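Thursday, belt bench

Came in meaning to do the paperwork and spent the whole morning on the green belt instead. It's been creeping towards the wall side again, only a little, but enough that you can hear it brushing if you stand at the tail end with the radio off. I slackened both tensioners, squared the end roller with the long steel rule and took it back up by quarter turns (6 each side, same as in June, so write that on the bracket somewhere, please!). Then I ran it for 30 minutes with nothing on it and had my tea standing up.

Wiped the surface down afterwards with the Gevitetti cleaner. It does come up nicely, though it leaves the green glossier than I'd like and the ceiling lights bounce straight off it. The grooves in the rails were full of fluff, so I went along those with a wooden skewer – slow job, oddly satisfying.
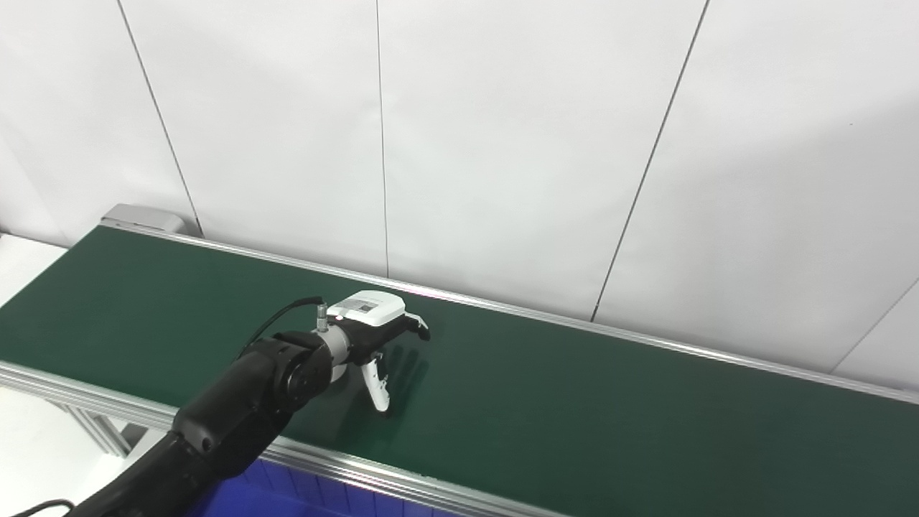

Vlasta thinks I should stop fiddling with the tensioners and look at the join, because a splice that's even slightly off square will walk the belt sideways however well the rollers are set. Fair point, and I hadn't measured it. Will do that before ordering anything from Joltel, as the new belt is 1,298 with delivery and I'd feel daft.

Still to do: end cap on the near rail, find the good hex keys (Goloddale box?), ask Valbona what tension she used last time.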